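Gripper fingers drifting out of parallel on twin-arm bench cell

pedestal_6 wrote:
Twin-arm cell, white bench, play food as the test set. The fault is on the right arm. After nearly 2,000 cycles the two-finger gripper closes with the tips out of line. Fine on the peppers, poor on the bagged bread, where it takes one layer of film and drops it. Fingers are Ceklow, adaptor plate is Nisitz. 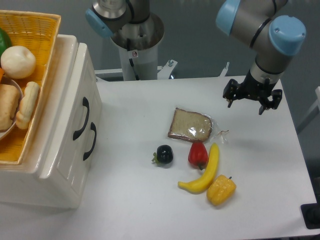 Right arm at hover, fingers down, above the table.

Screws were done up to the Nukau sheet in October. I'd rather not re-zero until I know it's mechanical.

brackenshaw wrote:
Mechanical. Take the fingers off and check the dowel holes. Ours went oval at 1,000 on the same plate. A re-zero hides it for a week.

torque_stripe wrote:
Disagree. Oval holes give you play in both directions. If the offset is always the same way, it's the zero. Run it again with the jaws empty and put a feeler gauge between the tips.

pedestal_6 wrote:
Same way each time, 6 thou at the tips. Layout gets reset by hand between runs, so the bread is never at quite the same angle.

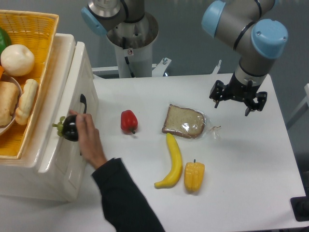

I ran the empty close 13 times on Thursday with the bench left alone, and the figure held. That points to the zero, but there is also slight rock in the left finger if I push it.

brackenshaw wrote:
Rock is rock. You have both faults. Fit new dowels first, then zero. The other way round and you do the job twice.

torque_stripe wrote:
Fair on the order. I still wouldn't buy a plate for it. Montecinos sell oversize dowels, ream and refit.

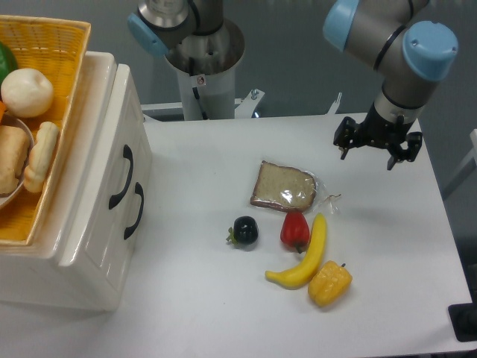 cellmate_b wrote:
Do I need to redo the tool centre point after changing the dowels?

brackenshaw wrote:
Check it against a fixed pin first. If the tips land where they did before, leave it. If they don't, redo it at low speed after the zero.

torque_stripe wrote:
I'd redo it regardless.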